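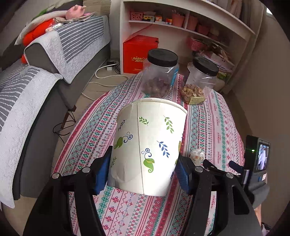

Hand-held grippers: what we've learned since spring

The workshop has been going on about arms for so long (you may remember the big one that lived under a dust sheet for most of last year) that it came as a bit of a shock when the thing everyone got excited about turned out to have no arm at all. It's a gripper you hold in your own hand. You squeeze a trigger lever, two jaws close, and a small action camera fixed to the body records what the jaws are up to. Later on, those recordings are meant to teach a proper motorised arm how to do the same jobs. The group building it has named it Westero, and the name has stuck so firmly that people now say "pass me a Westero" as if you could buy one in the high street.

I joined in June, mostly to get out of the house, and I've been hooked ever since. So the newsletter gets a long item from me this time. Sorry to the woodturners, who will be back on this page next issue.

The body and jaws are black printed parts, and the linkages pivot on ordinary screws. We did try being clever with press-fit pins for a while. They were lovely for an evening and then they started to creep out, and the whole jaw would go floppy at the worst moment. Screws are duller and much better. Do them up until the linkage binds, then back off a touch until the jaws fall open when you let go of the trigger. If you've got the feel for a bicycle brake you'll get this in no time!

The pads are where most of the fun has been. The first ones were smooth, and smooth pads are hopeless on anything waxy. You'd close on a paper cup, lift, and watch it slide gently down towards the table like a lift going to the ground floor. The blue ones with the textured face are the fifth or sixth go and they are a joy. They bite without crushing, and they give just enough that you can feel through the trigger when you've made contact. We glue them to the inner face of each jaw and leave them overnight under a clamp.

Paper cups deserve a word of their own, as they've become the standard test piece. A cup is light and wants to tip over. It's narrower at the bottom than the top, so flat jaws never quite sit square on it, and if you squeeze too hard it folds along the side and then it's no good for anything but the recycling. All of that makes it a brilliant thing to practise on. Pick one up cleanly, move it across the table, set it down, let go. My own record is 67 in a row without a dent, and I'm told that isn't even very good.

After cups we go on to jars, which want a wider grip and a bit more courage. Lids are next on the list, and I'm less confident there. A screw lid needs the wrist to turn while the jaws hold steady, and at the moment my trigger finger relaxes every time I twist. The Friesen version of the handle, which has a fatter back end and a rest for the thumb, is supposed to help with that. Two of them are being printed as I write.

One thing we argued over a fair bit was where to practise. The shop bench is tidy and well lit, and you get very neat recordings from it. Very samey ones as well. An arm that has only ever seen a bare grey bench is going to be baffled by an ordinary home, with its patterned tablecloth, a jar of nuts, toys on the sofa and a shelf full of paperwork behind. So members now take a gripper away for a few days and use it in their own front rooms and kitchens. The house rule is to leave things as they are. Don't clear the table, don't move the crumpled bags, don't hide the cables. It has been wonderful for those of us who never tidy up anyway.

If you do take one home, please check the camera before every go. There's a small green light beside the screen on the back, and it's worth getting into the habit of glancing at it. I lost a whole evening's worth of cups to a flat battery and I was cross about it until breakfast. Keep each recording short, and say out loud at the start what you're about to pick up — it makes the sorting so much quicker for whoever does it.

A few bits of workshop business while I have the space. The grippers now hang on the Skadis board by the back door, handles to the left, and the charging leads are in the tub underneath. We have 13 spare pads left from the last batch, in the drawer marked Laseria (the label is from the old laser cutter project, and yes, someone should change it). If you use the last of the glue, write it on the board. Jaws that have gone stiff go in the red tray, and please leave a note saying which side.

As for the arm itself, the shoulder joint is apart again. The wrist turns nicely, though, and it takes the same jaws and pads as the hand-held one, so anything we improve on one goes straight across to the other. I'd love to see it lift a cup before the clocks go back.

Gripper evenings start at 7 pm in the back half of the workshop. You don't need to know anything about robots to come along, and there are always spare cups.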